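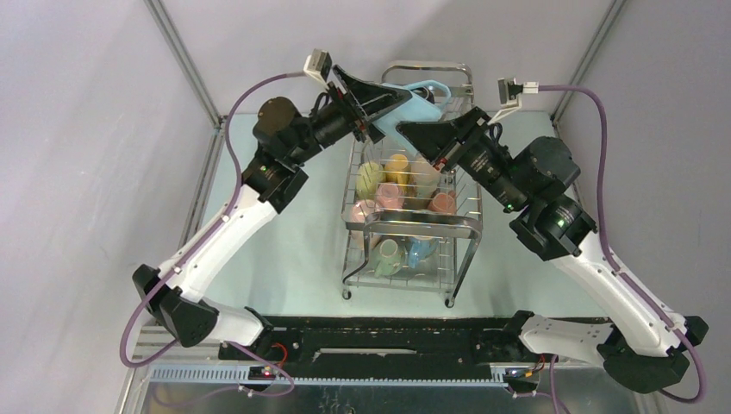
Remigiusz Tokarz
7/21/25

Thread on the mug rack fault at Idlow. Short version: the two arms stopped trusting each other over one light blue piece of plastic, and it took us longer than it should have to see why.

Setup for anyone new: two arms on a shared rail, chrome wire rack between them, mugs in pastel colors. Both grippers are allowed over the far end of the rack at the same time. That overlap is where the trouble was.

Symptom. Both arms close in on the same item. Left reports a grasp, right reports a grasp, then the right arm faults on joint torque and holds position. The left keeps pulling for a moment before the stop reaches it. Item ends up tilted across the top rail.

First theory was the gripper fingers. Swapped the right pair. Same fault on the next run.

Second theory was the item. Light blue on a pale blue-gray table is poor contrast for the wrist cameras, and a curved handle is easy to miss from one side. We put a dark sheet under the rack. Detection scores went up. Fault stayed.

Pulled the logs after that. 1222 handoff attempts since January. The torque fault shows up almost entirely in handoffs at the top rail, almost never in the lower compartment.

Lower down, one arm works and the other waits. At the top rail both are permitted to move, and the only thing keeping them from fighting is the grasp message from one controller to the other.

That message was arriving late. The Masanja bridge we use between controllers queues it behind the camera status packets. Normally you don't notice. With both wrist cameras streaming at full rate, the delay reached about 8 control cycles.

So the right arm was acting on an old state. It believed the left gripper was still open, closed on the item and started its own lift. Two position controllers, one rigid object, slightly different targets. Torque climbs until one of them gives up.

The part I like least: the stop used the same queue. A stop request should never wait behind camera traffic. Hardware e-stop is on its own circuit and was not affected, but the software stop was late every time this happened and we had not been measuring it.

Changes made so far. Grasp and stop messages moved to a separate channel. Second arm now has to receive a fresh state before closing, and a stale one counts as a fault. Torque limit lowered on both wrists during any handoff.

Also rerouted the status packets to a lower rate while the grippers are in the shared zone. Cheap fix, but I would not rely on it alone.

Cycle time is worse. Flandilen asked if the freshness check could be made optional. I said no.

Still open: whether the Prikent cell has the same queue order. Same bridge, older config. If you run that one, keep to single-arm picks at the top rail until I have looked at it.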